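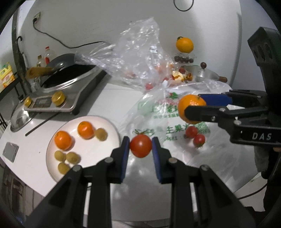 Posted Wednesday, December 5, 2018 by Kornél Orbán
Filed under: Food & Kitchen, Threads

Okay friends, a small thread about fruit, because I got home from the market with far too much of it again and I have opinions about where it all should go.

First thing I do, before the coat is even off, is get everything out of the bag. Fruit left in plastic on the counter sweats, and then you find the one soft spot on Thursday when you wanted a snack.

I flatten the bag out on the table and use it as a kind of work mat while I sort. Any grit lands on the plastic and gets shaken into the sink, and the bag goes back in the drawer for next time (yes, I have That Drawer, my mother had one too).

Oranges go on a plate. I used to pile them in the big Solheim bowl my sister gave me, and it's a gorgeous bowl, but the bottom ones would go fuzzy and I never noticed until I smelled it! On a flat white plate you see every single one.

The little brown ones can share the plate with the oranges, at least for a couple of days. I give them a gentle squeeze every morning with my coffee. My husband says I'm bothering them.

Small tomatoes I keep separate, stems on, never in the fridge unless they're getting really soft. I know some of you are fridge people. We had this whole argument in November, 40 replies, and I still love you all.

Pick tomatoes up by the sides and don't press. The skins on the glossy little ones split so easily, and one split tomato will make a mess of its neighbors overnight.

Oh, and wash right before eating, not when you unpack. I dry mine on an old dish towel and eat them over the sink with salt, or on Wasa crackers with cottage cheese if I'm being civilized.

Someone asked how long oranges last out on the plate. In my kitchen, 5 days before I start pushing them on visitors. After that they get juiced, and the peel goes in a pan of water on the stove so the whole place smells like the holidays.

More tomorrow, I still have to deal with the onions.

Recent threads
- What I keep in the freezer door
- Dish towels, ranked with love
- Soup for one very cold Sunday
- The great tomato argument, continued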